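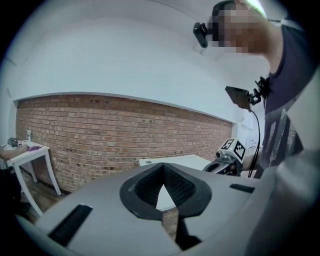

Close view of a gripper, with a person leaning forward over it.

Recording a Volleyball Match on the Official Score Sheet

This guide is intended for club scorers in the Tammont Regional Volleyball League. It covers the paper sheet used at all league matches, including those played at the Dollano Sports Hall. Scorers working with the electronic system should consult the separate Cadwaladr manual.

Before the match

Report to the scorer's table 40 minutes before the first serve. Enter the match number, the division, the hall and the names of both teams in block capitals. Copy the players' shirt numbers from the team lists, and mark each libero in the box provided. Both captains and both coaches must sign before the toss. A signature missing at this stage should be reported to the first referee.

After the toss, record which team serves first and which side of the court each team will occupy. The coaches then hand in their lineup slips. Enter the starting numbers under the Roman numerals I to VI, beginning with the player who will serve first for that team.

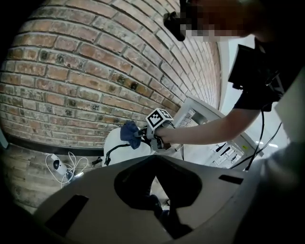 Once the lineups are entered, compare them with the players on court. Any difference must be raised with the second referee before play begins.

During a set

Strike out one number in the points column each time a team scores. When a team loses the serve, write its score at that moment in the box of the player who was serving. The next server is the player in the following column.

For a time-out, enter the score with the requesting team's points first. Each team is allowed 2 time-outs per set. For a substitution, write the number of the incoming player beneath the starting player and note the score in the same way.

If a set runs past 29 points, continue the column by hand in the remarks area - do not write over the printed numbers.

At the end of a set

Circle the final score for each team, enter the finishing time and cancel the unused points. In a deciding set, remember that the teams change sides at eight points. The score of the team moving from the left panel must be carried over to the right.

After the match

Complete the results table and obtain the captains' signatures, followed by those of the referees. The scorer signs first. The white copy is sent to the league office in Orari with form 972, and each club keeps one colored copy for its records.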